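Lusel 라운지 이용 및 준비 안내서
4장. 곡선 벤치 자리 꾸리기
개정일: 2018년 8월 16일
작성: Alper Kahraman / 검토: Adaeze Shehu, Chia-hao Poon

4.1 이 장을 읽기 전에

이 장은 라운지 안쪽 곡선 벤치와 그 앞 탁자를 작업 겸 휴식 자리로 준비하는 순서를 다룬다. 예약은 Pimevlow에서 하고, 준비와 원상 복구는 예약한 사람이 한다. 이전 판에는 "누구나 금방 아늑한 자리를 만들 수 있다"는 문장이 있었는데 이번에 뺐다. 금방이라는 게 얼마인지 적혀 있지 않았고, 검토한 세 사람이 걸린 시간도 제각각이었다.

아늑하다는 말도 되도록 쓰지 않으려고 한다. 봉제 인형과 쿠션을 늘어놓으면 보기에는 푸근하다. 다만 앉을 자리가 그만큼 줄어들고, 모임이 끝나면 누군가는 그것을 다 치워야 한다. 이 장의 순서는 그 점을 감안해서 짰다. 마음에 들지 않으면 건너뛰어도 되는 단계에는 (선택)이라고 표시했다.

필요한 물건은 다음과 같다.

- 탁자에 깔 파란색 계열 천
- 둥근 마우스패드와 무선 마우스
- 화이트보드 마커
- 초록색 작은 스펀지 (지우개 대용으로 쓰는 사람이 있으나 4.4를 먼저 읽을 것)
- 회색 방석과 등쿠션
- 소품을 담는 황갈색 바구니
- 인형류 (선택)

참고: 노트북과 충전기는 준비물에 넣지 않았다. 각자 가져온다.
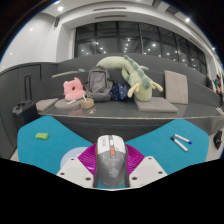 4.2 벤치와 바닥 정리

벤치부터 시작한다. 탁자를 먼저 차려 놓고 나중에 벤치를 정리하면 가방을 옮기다가 탁자 위 물건을 건드리게 된다. 이전 판은 순서가 반대였고, Rostam Nouri가 두 번 항의한 뒤에야 고쳐졌다.

1. 벤치 위의 물건을 한쪽으로 모은다. 주인을 알 수 없는 물건이라도 분실물함으로 바로 보내지 말고 예약 시간이 끝날 때까지는 둔다.

2. 바퀴 달린 여행 가방은 벽이나 벤치 쪽으로 바짝 붙인다. 손잡이는 접는다. 뽑아 놓은 손잡이는 지나가는 사람의 소매나 가방끈에 걸리기 좋은 높이다.

3. 탁자와 벤치 사이를 뺀 나머지 통로는 70cm를 남긴다. 눈대중을 믿지 말 것. 줄자는 입구 서랍에 있다. 예전에 "한 사람이 지나갈 정도"라고만 적어 두었더니 사람마다 그 한 사람의 체격이 달랐다.

4. 배낭은 지퍼를 닫고 벤치에 둔다. 세워 두든 눕혀 두든 상관없다. 세워 두는 편이 자리를 덜 먹지만 속이 빈 배낭은 어차피 쓰러진다.

5. 납작한 방석은 좌판에, 네모난 쿠션은 등받이에 기대어 놓는다. 등쿠션을 좌판에 깔고 앉으면 푹 꺼져서 탁자가 높게 느껴진다. 허리에 좋다고 권하는 사람도 있는데 근거를 물으면 대개 본인 경험담이다.

6. (선택) 인형을 배치한다. 긴 목에 등가시가 달린 연두색 공룡은 길어서 다른 물건 위에 걸쳐 놓는 방법이 흔히 쓰인다. 가방 위에 걸쳐도 되지만 가방 주인이 중간에 짐을 꺼내야 한다면 공룡이 매번 내려왔다 올라갔다 해야 한다. 처음부터 끝자리에 두는 쪽을 권한다.

7. (선택) 가운데 구멍이 있는 분홍색 인형은 팔을 끼우고 엎드려 쉬는 용도로 쓰는 사람이 있다. 그렇게 쓰라고 만든 물건인지는 확인하지 못했다. 베개로 쓴 뒤에는 얼굴이 닿은 면을 털어 놓는다.

주의: 짙은 남색 바탕에 흰 무늬가 있는 천 소재 물건은 벤치 비품 목록에 없다. 비품인 줄 알고 접어서 수납장에 넣지 말 것. 목록에 없는 것은 전부 개인 물건으로 본다.

참고: 인형을 많이 놓으면 소리가 덜 울린다는 이야기가 라운지에 떠돈다. Ehsan Golestani가 인형을 다 치운 날과 다 올려 둔 날에 각각 손뼉을 쳐 보았다고 하는데, 본인도 차이를 모르겠다고 했다. 방음 효과를 기대하고 인형을 더 사 달라는 요청은 받지 않는다.

4.3 탁자 덮기

탁자 상판은 짙은 회색이고 윤이 난다. 조명이 비쳐서 눈이 피로하다는 사람과 전혀 모르겠다는 사람이 갈린다. 천을 까는 주된 이유는 반사보다 자국이다. 윤이 나는 면에는 손자국과 컵 자국이 잘 보이고, 닦고 나면 닦은 자국이 보인다.

1. 상판을 마른 천으로 먼저 훑는다. 부스러기가 남은 채로 파란 천을 덮으면 마우스를 움직일 때마다 그 자리가 걸린다.

2. 얼룩이 있으면 물기를 꼭 짠 천으로 닦고 마를 때까지 기다린다. 70% 에탄올은 상판에 쓰지 않는다. 써도 된다는 의견이 있지만 그 의견을 낸 사람이 구석에라도 시험해 본 적은 없다.

3. 천을 펼친다. 탁자 앞 가장자리가 곡선이라 네모난 식탁을 덮듯이 모서리를 맞출 수가 없다. 가운데를 먼저 맞추고 양쪽으로 펴 나간다.

4. 앞으로 늘어지는 부분이 무릎에 닿으면 안쪽으로 접어 넣는다. 늘어진 천은 일어설 때 옷에 딸려 온다. 늘어뜨리면 고급스러워 보인다는 이유로 그대로 두자는 제안은 두 번 나왔고 두 번 다 채택되지 않았다.

5. 손바닥으로 눌러 주름을 편다. 다리미는 상판 위에서 쓰지 않는다.

주의: 미끄럼 방지 스프레이는 쓰지 않는다. Lepik 제품을 한 통 받아 둔 것이 있으나 설명서에 천과 코팅 상판 사이에 써도 된다는 말이 없다. 안 된다는 말도 없다. 우리는 이런 경우를 안 되는 것으로 친다.

천 대신 투명 매트를 쓰자는 사람도 있다. 깔끔하기는 할 것이다. 그러나 투명 매트는 밑에 먼지가 들어가면 그대로 보이고, 말아서 보관하면 끝이 들린다. 끝을 눌러 두려고 무거운 물건을 올리기 시작하면 탁자가 다시 좁아진다.

4.4 마우스패드와 마우스

천 위에서 마우스를 바로 써도 되느냐는 질문이 많다. 움직이기는 한다. 포인터가 튀는지는 마우스와 천의 결에 따라 달라서 된다, 안 된다를 한 줄로 적을 수가 없다. 패드가 있으니 패드를 쓴다.

1. 패드는 천이 평평한 곳에 놓는다. 천이 휘어 내려가는 가장자리에 놓으면 패드도 같이 휜다.

2. 무늬의 위아래를 맞춘다. 흰 고양이 얼굴이 그려진 둥근 하늘색 패드는 방향을 가리지 않고 쓸 수 있으므로 이 단계는 순전히 보기 좋으라고 하는 것이다. 바쁘면 건너뛴다.

3. 마우스의 전원과 수신기를 확인한다. 수신기는 마우스 바닥이나 노트북에 꽂혀 있어야 한다. 어느 쪽에도 없으면 바구니를 먼저 뒤져 본다.

4. 마우스를 탁자에 내려놓고 휠을 위아래로 굴려 화면이 따라오는지 본다. 버튼 사이의 주황색 장식은 버튼이 아닐 수도 있으니 눌러서 반응이 없다고 고장으로 신고하지 않는다. 신고하기 전에 다른 노트북에 연결해 본다.

5. 패드와 탁자 앞 가장자리 사이에 팔뚝을 얹을 공간을 둔다. 이전 판에는 300mm라는 숫자가 적혀 있었다. 출처를 찾지 못해서 권장값에서 뺐고, 숫자가 꼭 필요한 사람만 참고하라고 여기 남겨 둔다.

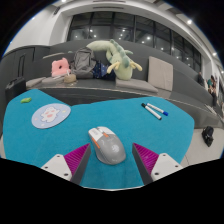
인체공학형이라는 말에 대해서도 적어 둔다. 손에 맞는 사람에게는 편하고, 맞지 않는 사람에게는 모양이 특이한 마우스다. 손목 통증이 사라진다는 식의 약속은 이 안내서에서 하지 않는다. Chia-hao Poon은 오래 써도 괜찮았다고 하고 Adaeze Shehu는 십 분 만에 자기 마우스를 꺼냈다. 둘 다 같은 패드에서 썼다. 손이 작거나 왼손을 쓰는 사람은 개인 마우스를 가져오는 것이 확실하다.

패드를 왼쪽에 두느냐 가운데 두느냐도 정답이 없다. 노트북 크기와 옆 사람에 따라 옮기면 된다. 옮길 때는 마우스를 들어낸 다음 패드만 잡고 옮긴다. 마우스를 얹은 채로 끌면 천이 같이 밀리고, 천 위에 있던 마커가 굴러간다.

주의: 패드를 컵받침으로 쓰지 않는다. 둥글다는 것 말고는 컵받침과 닮은 점이 없다.

참고: 패드를 세탁기에 돌려도 되는지 묻는 사람이 있다. 패드에 붙은 표시가 없어서 우리도 모른다. 모르는 동안에는 손으로 닦는다.

4.5 마커와 작은 초록색 물건

1. 마커는 천의 오른편 안쪽에 나란히 눕혀 둔다. 비스듬히 두어도 된다. 중요한 것은 천이 휘어지는 곳에서 떨어뜨려 놓는 것이다.

2. 뚜껑이 끝까지 닫혔는지 손으로 눌러 확인한다. 딸깍 소리가 나야 닫힌 것이라는 말이 있지만 소리 없이 닫히는 마커도 있다.

3. 뚜껑 색과 잉크 색이 같은지 종이에 한 번 그어 본다. 뚜껑이 바뀌어 끼워진 마커가 전에 나왔다. 뚜껑만 믿고 파란색으로 표를 그렸다가 전부 검은색이 된 일을 Rostam Nouri가 아직도 이야기한다.

4. 잘 나오지 않는 마커는 제자리에 돌려놓지 말고 버린다. 눕혀 두면 살아난다는 말을 믿고 다시 놓아두면 다음 사람이 같은 실망을 한다.

5. 초록색 스펀지는 마커 반대편에 둔다. 물을 묻혀 쓴 스펀지는 천 위에 바로 올리지 않는다.

스펀지로 화이트보드를 지울 수 있기는 하다. 오래된 글씨에는 별 소용이 없고, 지운 뒤에는 잉크 가루를 머금고 있어서 그대로 파란 천에 두면 자국이 남을 수 있다. 보드용 지우개가 따로 있으니 그쪽을 먼저 쓴다. 그러면 스펀지는 왜 준비물에 있느냐는 질문을 받았는데, 목록을 만든 사람이 누구인지 기록이 없다. 다음 개정 때 빠질 가능성이 높다.

주의: 마커가 천에 묻었을 때 문지르지 않는다. 종이로 눌러 흡수시키고 관리표에 적는다. 인터넷에 나오는 치약, 우유, 머리 스프레이 요령은 시험하지 않았고 시험할 계획도 없다.

4.6 바구니와 잃어버리기 쉬운 것

황갈색 바구니는 작다. 작아서 좋은 점은 잡동사니가 쌓이기 전에 가득 찬다는 것이고, 나쁜 점도 그것이다.

1. 막대처럼 긴 물건은 세워서 꽂는다. 바구니가 가벼워서 긴 것을 꽂으면 넘어지기 쉬우니 벽 쪽에 둔다.

2. 열쇠는 바구니 안에 넣는다. 바구니 앞에 내려놓는 사람이 많은데, 방석을 옮길 때 틈으로 빠지는 것은 대개 그런 열쇠다.

3. 바구니를 들고 다니지 않는다. 벤치든 탁자든 처음 둔 자리에 둔다. 물건을 바구니에 넣었다고 기억하는 사람은 바구니가 있던 자리를 기억하는 것이다.

참고: 열쇠고리에 다는 위치 추적 태그를 공동으로 사자는 제안이 4월에 있었다. Juseo에서 견적도 받았다. 라운지 안에서 열쇠가 방석 밑에 있는지 바구니 뒤에 있는지까지 구별해 주느냐고 물었더니 답이 길었고, 구별해 준다는 문장은 없었다. 사지 않기로 했다.

4.7 앉기 전 점검

벤치 쪽에 서서 한 번, 탁자 앞쪽에 서서 한 번 본다. 한쪽에서만 보면 반대편 바닥에 있는 가방이 보이지 않는다.

1. 천이 바닥이나 의자에 끌리지 않는다.
2. 패드가 천의 평평한 부분에 있다.
3. 마우스가 패드 위에서 끝까지 움직인다. 별 무늬가 있는 가장자리까지 밀어 본다.
4. 마커 뚜껑이 닫혀 있다.
5. 인형이 통로로 내려와 있지 않다. 공룡 꼬리도 포함한다.
6. 방석이 앉을 사람 수만큼 좌판에 있다.

점검표를 종이로 뽑아 벽에 붙이자는 의견은 받아들이지 않았다. 먼저 붙인 종이를 읽은 사람이 누구냐고 물었더니 붙인 사람만 손을 들었다.

저녁에는 벤치 뒤쪽의 큰 창에 천장 조명이 비친다. 눈부심이 신경 쓰이면 노트북을 돌려 놓고, 그래도 신경 쓰이면 자리를 바꾼다. 창에 필름을 붙이는 방법은 건물 측과 협의가 필요해 이 장에서 다루지 않는다.
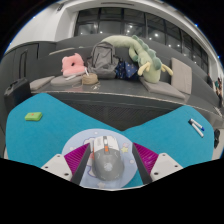
4.8 정리와 원상 복구

1. 마우스 전원을 끈다. 자동으로 꺼진다고 알려져 있지만 얼마나 지나야 꺼지는지 확인한 사람이 없다.

2. 마커, 스펀지, 마우스, 패드 순서로 치운다. 패드는 접거나 말지 말고 서랍 바닥에 평평하게 넣는다.

3. 천은 탁자 위에서 가운데로 접어 들어 올린다. 바닥에서 털지 말고 밖에서 턴다.

4. 인형은 수납장 위 칸에 넣는다. 공룡은 목을 접어 넣어도 된다. 접은 자국이 남는지 걱정하는 사람이 있어서 Ehsan Golestani가 일주일 넣어 두었는데 꺼내 보니 그대로였다. 한 달 이상은 해 보지 않았다.

5. 방석과 등쿠션은 벤치에 남긴다.

6. 개인 가방과 여행 가방은 주인이 가져간다. 남은 것이 있으면 Pimevlow의 예약 기록에 메모를 남기고, 연락이 닿지 않으면 분실물함으로 옮긴다.

주의: 다음 예약자가 같은 구성으로 쓰겠다고 하더라도 천은 걷는다. 서로 그대로 쓰기로 했다는 말이 오간 뒤에 천이 며칠씩 깔려 있던 적이 있고, 걷어 보니 밑에서 클립과 과자 부스러기가 나왔다.

4.9 문제가 생겼을 때

천이 자꾸 밀린다.
상판에 먼지가 남았는지 본다. 먼지가 없는데도 밀리면 팔꿈치로 누르는 버릇을 의심해 본다. 천을 바꾸는 것은 그다음이다.

마우스가 연결되지 않는다.
전원, 수신기, 건전지 순으로 본다. 건전지를 혀에 대 보는 사람이 있는데 하지 않는다.

앉을 자리가 모자란다.
인형부터 치운다. 그다음이 가방이다. 탁자를 벤치에서 멀리 끌어내는 것은 자리를 늘려 주지 않고 통로만 줄인다.

마커를 찾을 수 없다.
천의 접힌 부분, 벤치 좌판과 등받이 사이, 본인 주머니를 확인한다. 주머니에서 나온 비율은 따로 집계하지 않았다.

이 장에 대한 의견은 Alper Kahraman에게 보낸다. "예전 방식이 더 나았다"는 의견에는 어느 판의 어느 단계인지 같이 적어야 답변한다.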